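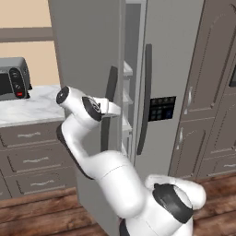

26 June 2022. Read the Sosby draft on door tasks again, and I still don't buy section 5. It says a door counts as "opened under control" if the gripper is on the handle at the end of the run. By that rule the left fridge door in the sim kitchen passes: fingers closed around the dark bar about midway up, door standing open, shelves showing through the gap. Fine. But the rule says nothing about where the rest of the arm is allowed to be, or what the door may swing into, and those are the two things I'd want to know before anyone tried this on real hardware at Jeltatside.

Other complaints, while I have them in my head.

The force limit is 40 N at the handle. Where did that come from? Maricruz thinks it was copied from the Lorovholm drawer spec, and drawers don't have a seal to break. In sim we have no seal at all unless we put one in, so passing the limit there tells us very little. Ask Sauerland if they ever measured a real door. I doubt it.

"Full opening" is given as 65 degrees from closed. OK as a number. Nobody has written down whether the base may move during the pull, and I've now seen it read both ways in the same week. Until that's settled I'm not comparing our results with theirs.

The draft wants 5 clean runs in a row for sign-off. Same start pose, same lighting, same seed? Then it's one run repeated. I'd vary the start pose and log the seed each time. Maricruz agrees on the seed, not on the pose (says it muddies the comparison with the old runs). We left it there.

What I'm doing until the draft is fixed:
- save the whole joint log with the final state
- flag any contact that isn't finger on handle
- write down the door angle at release, even if the run fails
- no "pass" in the sheet without a link to the log

Sent the base question to Sosby. Last time they answered with a new version number and the same text.

To do: check whether the hinge friction in the kitchen model is still the default. If it is, rerun before quoting any force numbers.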